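Section 4. Moving a Manual Sorting Station to the Rodik Cell

This section is for shift leads and operators at the Jandton plant who are changing a hand sorting station over to a Rodik cell. It assumes the arm has been installed and passed its safety check (Section 2) and that the Godoy software is running on the station computer (Section 3).

4.1 What changes for the operator

At a manual station, one person picks, places and counts parts for the whole shift. At a Rodik cell, the arm moves the parts. The operator sets out the work board, starts each run, clears faults and signs the run sheet. One operator may look after two cells, but never more than two.

Operators moving from a manual station keep their pay grade and shift pattern during the changeover. The lead must schedule each of them for 19 hours of paid training before they run a cell alone. Time spent reading this manual counts toward that total.

The old hourly pick target does not apply at a cell. Do not enter arm picks under an operator's name in Rurnex. Enter them under the cell number.

4.2 Before you start

You will need:
Work board and two fixing bolts
Set of practice blocks
Operator badge
Run sheet

CAUTION: Press the stop button and wait for the amber light before reaching over the table. The arm can move without warning when the light is green.

4.3 Setting up the board

1. Log in to Godoy with your badge. If the screen shows the last operator's name, log that person out first.

2. Select Hold. The arm moves to its park position.

3. Press the stop button. Wait for the amber light.

4. Wipe the board and the table with a dry cloth. Do not use spray cleaner.

5. Lay the board flat on the table and fasten it at the two near corners. Tighten by hand, then give each bolt a quarter turn with the key.

6. Push down on each corner in turn. If the board rocks, take it off and look for chips under it.

7. Set the practice blocks out near the edges of the board and keep the center clear. They do not need to be in any order, but leave a finger's width between them.

8. Step back behind the yellow line, release the stop button and select Find Board.

Note: If Find Board fails twice, do not move the arm by hand. Call the lead. Most failures come from a loose board or from an overhead light that has been switched off.

4.4 First practice run

1. Select Practice, then Slow. Do not change the speed during training.

2. Select a color and shape on the screen and press Start. Watch the tip of the arm, and keep one hand near the stop button.

3. If the tip goes to the wrong block, press stop and write down the block you asked for. The lead will need it for the fault report.

4. Repeat until the counter reads 200 moves. The count carries over between shifts, so there is no need to finish in one day.

The first cell at Jandton logged 3,755 moves in its practice month, with 389 operator stops. Stops are expected and are not held against anyone. An operator who is unsure should stop the arm.

4.5 Handing over at shift change

The outgoing operator selects Hold and signs the run sheet. The incoming operator checks the bolts, logs in and signs below. Both must be present. If the incoming operator is late, leave the cell in Hold and tell the lead.

Report sore wrists, eye strain or trouble keeping up with two cells to the lead the same day. The lead can return an operator to one cell at any time without a form.
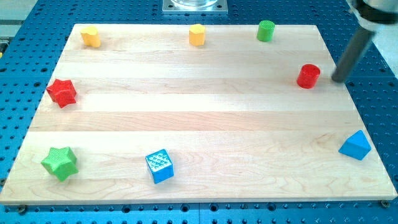
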